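Cell Attendant (Returns and Repack), Ondlow Darnham site

Reference: DRN-35
Hours: 35 per week, day shift only
Reports to: Hiyori Sakai, Repack Manager
Closing date: 24th August

The post

Ondlow sorts and repacks returned drinks and small household goods for shops and online sellers. Until June all of this was done by hand at packing benches. Part of the bench work at Darnham has now moved to robot arms, and we are recruiting 2 cell attendants to set up, watch and correct the arms during the shift.

The post is graded one step above bench packer. It is open to current packers and to outside applicants on the same terms. Current staff keep their length of service, holiday and pension arrangements if appointed.

What has changed on the floor

Bench packers used to pick, check, wipe and box each item. In the cells, the arm does the picking and placing. People do the checking, decide what happens to damaged goods, and deal with anything the arm can't grip or doesn't recognise. There is less lifting and reaching than before and more standing, watching and record keeping. Some packers have found this harder to get used to than the lifting, and applicants should think about whether it suits them.

Boxing, labelling and loading are still done by hand. There is no plan to move them to the cells this year.
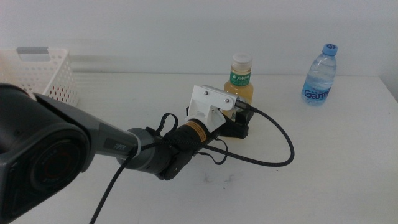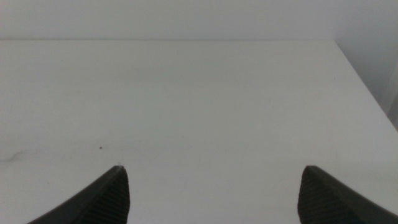
Duties

Clear and wipe the table at the start of each run and after any leak.
Set out items for the run according to the job sheet.
Check gripper fingers and pads for wear and dirt; change them when needed.
Check that cables are free to move through the full reach of the arm.
Start, pause and stop runs from the Utesine screen.
Take over by hand when a pick fails twice on the same item.
Record each stop, with the cause, in the shift log.
Hand over in writing to the next attendant.

Attendants don't write programs. Changes to the arm's movements are made by the technical team, working from the shift log, so clear notes matter more than computer knowledge.

What we need from you

Essential: accurate written records; good near sight, with glasses if worn; willingness to follow the lock-off procedure every time an arm is touched; experience of packing, picking, assembly or similar hand work.

Useful: experience with machines of any kind; first aid certificate; use of the Ko stock system.

No degree or technical certificate is required.

Training

New attendants work alongside an experienced attendant until signed off. Training covers safe stopping, lock-off, gripper changes, the Utesine screen and fault recording. It takes place in paid hours. Anyone not signed off at the end of training may return to, or be offered, a bench packer post at the packer rate.

Pay

Packer rate plus a cell allowance of £2000 a year, rising to £3000 once signed off on all cells. The allowance is paid monthly and counts towards pension. Pay is not linked to the number of items an arm handles, and stop records are not used to assess individual attendants.

How to apply

Send a CV and a covering note of one page to the Darnham site office, marked for Hiyori Sakai and quoting the reference. In the note, describe a time when you found a fault in a piece of work or equipment, and what you wrote down about it. Current staff may use the internal transfer form instead of a CV.

Shortlisted applicants will be asked to visit the cells before interview. Flat closed shoes are required on the floor. Please tell us in advance if you need step-free access or any other arrangement.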